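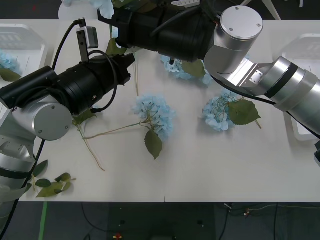 Two-arm flower sorting: is the "wait your turn" rule worth it?

Forum: Manipulation and Grasping > Methods

trekadard_niamh
Posted 3/15/18

Hello all, long-time reader and only an occasional poster, so please be kind. I've been working on the flower task with Gunhild Thygesen at Irngate since October, and we finally have numbers I'm willing to show people outside our own lunch table.

The task sounds simple. Artificial hydrangeas are scattered on a white tabletop between two arms, one on each side, and they have to end up in the white trays. The heads are soft and wide, the stems are long and thin, and when two stems cross you can't pull one without dragging the other along. That last part is what our method is about.

We ran 206 trials. In half of them both arms were free to go for whatever flower scored best. In the other half we used the turn rule: if two stems touch, only one arm may close its gripper in that area until the stem is lifted clear. With the arms free we cleared the table in 34 percent of trials. With the turn rule it was 67 percent. I was so pleased I walked to Gunhild's office to tell her in person, and she was on the phone, so I had to stand there and wait!

I'd love to hear what you all think, especially about whether the comparison is fair.
- Niamh Hanrahan

coughlan_bench
Nice work, and thank you for writing it up in plain words. I do have a worry, though. Your turn rule slows one arm down, so both arms spend less time over the same patch of table. How do you know the gain comes from the stems and not simply from the arms keeping out of each other's way? In your photo both grippers are up toward the back of the table while the biggest head is sitting in the middle. I'd want a third condition where the arms take turns at random, stems or no stems.

trekadard_niamh
That's a very fair question and I wish I had a better answer. We did log the near misses between arms, and they dropped too, so the two effects are mixed together. A random-turn condition is easy enough to set up. I'll put it on the list for next week.

petal_pusher
I'm going to disagree with coughlan_bench a little. If the rule works, it works, and a person building one of these doesn't much care which half of the effect did the job. What bothers me more is the leaves. The big head has a toothed leaf hanging right under it, and there's a loose green sprig with no flower at all near the left arm. Does a sprig count? If it's still lying there at the end, is the table cleared or not?

gthygesen
Gunhild here, the other half of this. Loose greenery doesn't count either way. We argued over that for most of an afternoon, and I lost. I wanted it counted, as a leaf is just what a gripper will pick up by mistake when it's reaching for a stem, and I would still like to see those mistakes in the table of results.

coughlan_bench
Then I'm with Gunhild. And petal_pusher, I take your point about builders, but this is the methods board. If it's only spacing, you could get the same gain with a line down the middle of the table and skip the stem detector altogether.

eviseck_user5
Has anyone tried that on this kind of task? We did something close to it at Eviseck with cable ends, fixed halves, one arm each. It was fine until something lay across the line, and then both arms sat there like two polite people at a door. I'd guess long stems would do the same to you.

trekadard_niamh
Oh, that's really useful, thank you. Some of our stems are long enough that I can picture it happening in nearly every layout. So now it's four conditions: free, stem turns, random turns, and fixed halves. Gunhild also gets her leaf column. I'm going to need more tray space and a lot more tea.

petal_pusher
Please keep the starting layouts the same for all four, if you can. Mark them on a printed sheet or something. We skipped that once and regretted it.

gthygesen
We have overhead shots of every starting layout, so we can lay them out again fairly closely. The florets never settle quite the same way twice, but the stems can be matched. I'll post the layouts here when Niamh has picked which ones to use.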